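Ticket 689: Label printer prints blank every other label
Opened by: Songül Demirtaş, Gündoğdu front office
Product: Plusine label software, current version
Priority: Normal (requester selected "The building is on fire")
Status: Closed

9:05 a.m. Requester
The printer prints one good label, then one blank label, then one good label. I have an order of 286 jars going out and I don't want to buy labels at half price efficiency. I have turned it off and on. I have also spoken to it.

9:40 a.m. Support
Thanks for the details. Please open Media Settings and tell us what it says under Label Height and Gap. Please also run a calibration by holding the feed button until the light blinks twice.

10:12 a.m. Requester
Label Height is 90. Gap is 0. I held the button. The light blinked three times, and now it prints two blanks for every good one, so we are moving in a direction.

10:30 a.m. Support
Three blinks is the factory reset. Sorry, those two live very close together. After a reset the printer assumes continuous paper, and your labels are die cut. Set Media Type to "Gap" and Gap to 3, then save. Don't press Apply, it only applies until you close the window.

10:51 a.m. Requester
Then what is Save for?

10:58 a.m. Support
Save applies and keeps it. Apply is a leftover from version 2. There is a ticket about it. It is older than this one.

11:20 a.m. Requester
Saved. Now every label prints, but the text starts on one label and finishes on the next. Customers will have to buy two jars to learn what is in either. I also found that the Fimport import had put its own template on top of mine, with the height at 90 again.

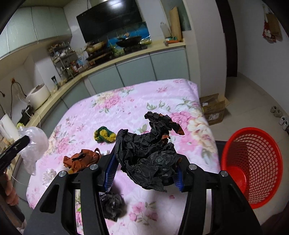
11:44 a.m. Support
That import is the likely culprit, as it overwrites the template each time it runs. Go to Import Options and uncheck "Update layout from source," then load your own template from backup. While the cover is open, check the roller for stuck backing and pull any you find out in one piece. If it comes out like the crumpled black paper gripped above the flowered tablecloth, creased all over and jagged along the bottom, look for a missing scrap under the sensor. Then calibrate. Two blinks.

1:15 p.m. Requester
Two blinks. There was a piece under the sensor the size of a fingernail. I unchecked the box, loaded the March template, and ran 16 test labels. All good, all on their own label.

1:22 p.m. Support
Glad to hear it. May we close this?

1:30 p.m. Requester
Close it. Please add my name to the Apply button ticket.

1:33 p.m. Support
Added. Closing.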